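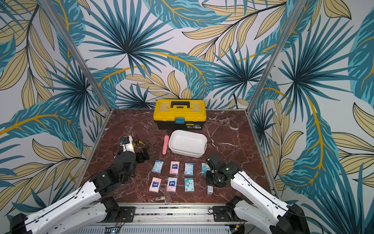
Figure 7.1 Toolbox and tray on a marble tabletop.

Chapter 7
What the Deductible Really Costs

Most people who shop for home insurance look at one number, the yearly premium. Agents know this, and so do the people who design the policies. The easiest way to make a premium look small is to raise the deductible, the part of a loss the owner pays before the insurer pays anything.

Sellers call this "taking charge of your coverage." Be careful with that phrase. A higher deductible moves risk from the company back to the household, and the discount offered in return may or may not be a fair price for it.

Take a homeowner in Pleststead named Joelle Zein. Her insurer, Skandlow Mutual, charges $1,796 a year. In October she is offered a policy with a deductible $1,000 higher and a premium $82 lower. She would need more than 12 years without a claim for the savings to cover the extra cost of a single loss. The letter she received mentions the $82 twice and the $1,000 in a footnote.

Does that make it a bad offer? It depends on how often she expects to claim, and here the usual advice gets thin. Owners are told to "pick a deductible you can afford," as if being able to pay a bill settled whether the bill was reasonable. A rival company, Bitar, gives its customers an online chart that sorts them into 5 types, from "cautious" to "confident." The chart never asks about the age of the roof.

There is a fair case on the other side. Small claims can push up later premiums, so a low deductible may buy coverage the owner would be unwise to use. How strong that case is depends on the company's surcharge rules, and those can be hard to get in writing.

In this chapter we work through the arithmetic of flat and percentage deductibles, then look at wind and hail clauses, where the percentage is taken from the insured value of the house and often misread as a share of the loss. Section 7.4 returns to Zein's policy after a storm. Have a calculator handy, and allow 30 minutes for the first set of problems.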